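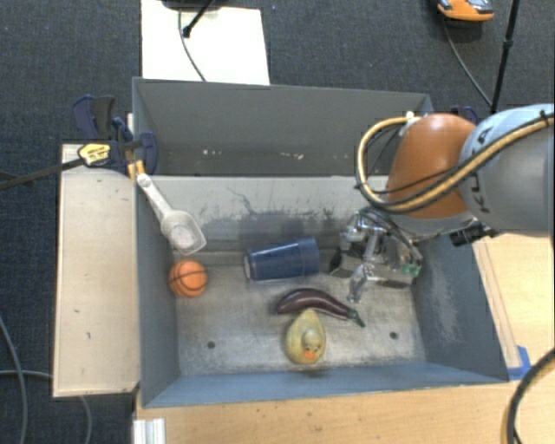
What is a picking bin?

A picking bin is an open container in which mixed objects are kept lying freely, so that they can be taken out one after another by a hand or a tool.

Picking bin

The picking bin (also called tote bin, parts bin or simply bin) is a kind of open-topped box used in storage, sorting and packing. It differs from a tray by its higher walls, and from a crate by its walls being closed and usually smooth. The objects inside have no fixed places. They lie as they fell, on the floor of the bin or against its walls, and sometimes on top of each other.

Materials and form

Bins are made of sheet metal, molded plastic, wood or stiff cardboard. Metal bins are heavier but they keep their shape when hard things are dropped in them. With long use the inside becomes scratched and loses its paint or its shine, and this wear is normally not considered a defect as long as there are no sharp edges. Gray is a common color for metal bins, in both painted and bare finish.

The walls can be vertical or sloping. Sloping walls have two effects. Small round objects roll down toward the floor of the bin, and long objects, for example a spoon or a scoop, often come to rest diagonally, with one end high on the wall. The second effect is useful because the handle is then easy to reach. A bin with vertical walls holds more for the same width of table, but the objects standing close to the wall are more difficult to take.

Bins can stand on the floor, on a shelf or beside a worktable. When the rim is near the height of the table, the objects can be moved from one to the other without lifting them very high.

Contents

In workshops the content is mostly of one type, such as bolts or fittings. Mixed bins are found in lost-property rooms, toy rooms, charity shops and places where sorting is taught or tested. A typical mixed set is built from cheap household goods and toys: plastic cups, scoops, small balls, and toy fruits and vegetables. Such a set offers different shapes in a small space. A ball is the same from each side but rolls away. A cup lying on its side can be held by the rim or around the body. A toy eggplant is smooth and thick at one end, and narrower near the stem.

The set compiled by Mereana Whitelaw, known as the Prendergast set, has 93 objects in its first edition and 172 in the second. The list for the second edition was issued on 2020-03-03, with corrections by Rok Stoyanova in April.

Color and visibility

The color of an object against the color of the bin has a large influence on how quickly it is found. Orange or yellow things are seen at once in a gray bin. Dark blue and dark purple things are easier to overlook, in particular when they lie near each other and the light is coming from one side. Translucent plastic is also troublesome, as it takes something of the color behind it. Akihiko Tsuchiya recommended a matte interior for this reason.

Filling and emptying

A bin can be filled by pouring or by placing. Pouring gives a more natural disorder. In emptying, it is usual to begin with the objects that lie on top of or lean over others, and to leave for the end those which are in the corners. If an object is pressed against the wall, it is first pushed toward the middle.

Care

Metal bins are wiped with a damp cloth and dried. Dust and small fragments collect in the corners and are best removed with a soft brush.

See also

Tote box
Parts tray
Toy storage
Sorting table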